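4. Recording your first batch of examples

By now both arms should be homed and the Coltura recorder should be showing up in the Nireo menu. If it isn't, go back to section 3 and do the cable check again (I know, I know, but it's nearly always the cable).

I wrote this for the Renddale bench, so if you're on a different one your button names may not match mine. The order of things is the same.

4.1 Setting out the table

1. Pick your target objects. I like to start people on clear or whitish containers early on, while they're still fresh, as these are the ones the model gets wrong most and we never have enough of them.

2. Put the targets in the front two thirds of the table, where both arms can get to them without stretching.

3. Put three or four everyday things along the back. These are your distractors and you won't be touching them. Anything goes, really! Strong colours are good, and so are odd outlines. Pliers, a bag, a game controller, whatever's in the drawer.

4. Check the backdrop is up behind the table.

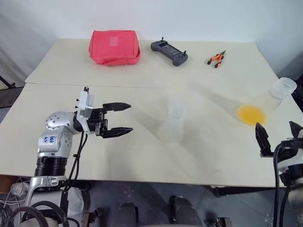

5. Open both grippers fully and bring one of them level with the first target before you press Record. Starting from miles away just gives you a long, dull approach at the front of every example, and Ghauri trims those off anyway.

Note: shadows are fine. I used to fuss with the lamps for ages trying to get rid of them, and then Teodor Lis pointed out that the model will have to cope with shadows sooner or later. Leave the lamps alone once you've begun a batch, though.

4.2 Recording

1. Press Record and wait for the beep. If you move before the beep, the first bit is lost.

2. Bring the fingers in on either side of the container, slowly, and close them until you feel the lead arm push back a little.

3. Lift, hold for a moment, put it down somewhere new, open, back away.

4. Press Stop. Give it a label straight away: good, fumble or bin. Please don't bin your fumbles! A grasp that slips and gets rescued is worth keeping.

5. Nudge the targets to new spots and go again. Every 50 examples, swap the distractors as well.

CAUTION: Lids must be on tight if there's anything in the container. Wipe up spills before you carry on, and press the red stop first.

CAUTION: Keep your hands off the table while the light is green. To move an object, press Pause and wait for amber.

4.3 How many?

A full batch is 100. My own first one came to 46 before I gave up and had lunch, and it uploaded perfectly well, so a short batch is no disaster. Just tick "partial" on the upload page. If you get error 706 at that point, the disk is full and you'll need to clear out the old previews (section 7).

4.4 Before you upload

Play back three examples at random, all the way through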